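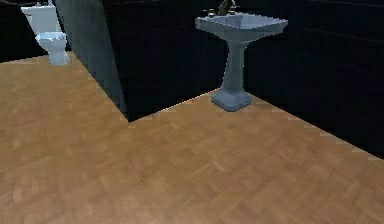
The bathroom of the Wike house, as rendered in the simulator.

About Gukari

Gukari records examples of household tasks for groups that are training robots to work in homes. Our examples are made in simulation. A trained operator controls a robot through a task in a computer-rendered house, the session is stored along with everything the robot's cameras took in, and the result is checked, labelled and passed to the people who will train on it. Our office is in Urkcombe, above the old savings bank on the main street, and most of our operators live within a short drive of it.

We are a small organization. There are 11 permanent staff, joined by part-time operators whose number rises and falls with the work on hand. We do not build robots and we do not sell trained models. Our business is the recording, review and care of the examples themselves.

Our History

Gukari began as a contract service for a single university laboratory that had more questions than it had operators. The first recordings were made on two borrowed desks, and the rooms in use at that time were little more than a floor and a table. As requests came in for tasks that cross from one room to another, it became clear that loose rooms would no longer do, and the Wike house was drawn up in its first form over one winter.

The move to our present premises followed. The larger space allowed us to separate operating from review, a change our partners had asked for and one we regret not making earlier.

The Wike House

Wike is the simulated home in which most of our current recording takes place. It is furnished as an ordinary dwelling would be, and an operator can begin a session in the bathroom, in the bedroom or on a stretch of open floor. Furniture can be moved between sessions. The layout in force on a given day is stored with each recording, so that a reader of the data can tell which arrangement the robot was facing.

Wall colour, floor pattern and lighting are also treated as settings. We keep the dark walls in regular use. Pale fittings stand out strongly against them, while dark furniture is much harder to make out, and a learning system should meet both conditions during training. Partners may ask for other finishes, and the request form lists those available.

The picture size used in our recordings is modest. Edges can look blocky and distant surfaces soft. Partners who require finer pictures may have stored sessions rendered again at a larger size, subject to the terms of their agreement. 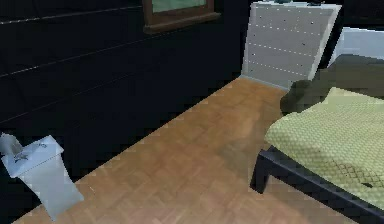
Bedroom of the Wike house, with the bed at right and the dresser in the far corner.

Flirden

Flirden is our main programme of work. Its subject is finding, approaching and handling small objects in furnished rooms. The programme is made up of 47 tasks, each with a written instruction in everyday words, a starting layout and a plain statement of what counts as finished. Instructions are kept short. "Go to the white object on the floor" is a complete instruction under Flirden, and operators are asked to carry it out as a reasonable person would understand it.

Each task is given a target of 400 accepted recordings. Starting positions are varied from one recording to the next, and so are the placement of the object and the direction from which the robot first views it. Many sessions therefore open on views that hold nothing of interest to the task: a length of wall, the side of a bed, a bare floor. These views are retained. A robot in a real home will spend a good deal of its time looking at such things, and a set of examples from which they have been trimmed gives a false account of the work.

Recordings in which the operator makes an error and recovers from it are accepted and marked as such. Recordings abandoned before the task is finished are held in a separate part of the collection and are supplied only to partners who ask for them.

How a Recording Is Made

An operator is assigned a task and a layout at the start of a shift. The simulator places the robot, displays the instruction and waits for the operator to signal readiness. From that point until the operator ends the session, camera views, arm positions, gripper state and the movement of the base are stored together on one clock.

Operators work in periods of no more than fifty minutes and take a break away from the desk between them. We have found that tired operators move in a recognizable way, with long pauses followed by large corrections, and that this manner of moving is readily learned by a system trained on it. The limit on working periods is applied without exception, including when a delivery is close.

After the session the operator writes a single line stating what was done. A reviewer who has not seen that line then watches the recording and writes a second one. Where the two agree, the recording goes forward. Where they differ, it is set aside and looked at by both people together. The most frequent cause of disagreement is the naming of objects, and small plain shapes with few markings are the usual source. Reviewers are instructed to use the most general word that is correct and to leave the object unnamed if no such word can be settled on.
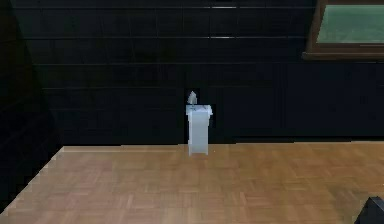
A small white object standing on the parquet, with the dark panelled wall behind.

Review and Standards

Every recording supplied under Flirden has been watched from beginning to end by at least one person. Automated checks are run first, and these look for missing camera views, gaps in the clock and arm positions that fall outside the permitted range. The checks are useful for catching faults in the software. They are poor judges of whether a task was done sensibly, and we do not rely on them for that purpose.

At the close of the most recent collection period in July, 1,047 recordings had been returned to operators with written comments. Most of these comments concerned one of two matters. Either the gripper had been brought in so close to the camera that it hid the object during the approach, or the session had been ended before the object was fully at rest. Both points have since been added to operator training, and the section of the handbook on ending a session has been rewritten.

A note is attached to each delivery listing known faults. We would ask partners to read it before training begins.

Our Operators

No background in computing is required to work as an operator with Gukari. Applicants complete a paid trial shift, during which they practise moving the base, turning the camera and closing the gripper on objects of several sizes. Those who continue receive two weeks of training beside an experienced operator before their recordings are put forward for review.

Operators are paid by the hour. We do not pay by the recording, and no bonus is attached to speed. Each operator may read all review comments made on their own work and may dispute them in writing.

Recordings carry an operator number and no other personal detail. The key linking numbers to people is held at the Urkcombe office and is not supplied to partners.

Working with Us

Gukari accepts requests from universities, public research bodies and companies. A request should state the tasks of interest, the type of robot to be modelled and the form in which the data is wanted. We will normally reply with a short pilot proposal, under which a small batch is recorded and delivered before any larger commitment is made on either side. Changes to task wording are easily made at the pilot stage and become costly afterward.

We are unable to take on work in which the recordings would be used to train systems for weapons or for the monitoring of persons in their homes.

Visits to the Urkcombe office can be arranged during the working week between 10 a.m. and 3 p.m. Visitors are welcome to sit at an operator's desk and try one of the Flirden tasks in the Wike house. Please use the side entrance and allow a little time for parking.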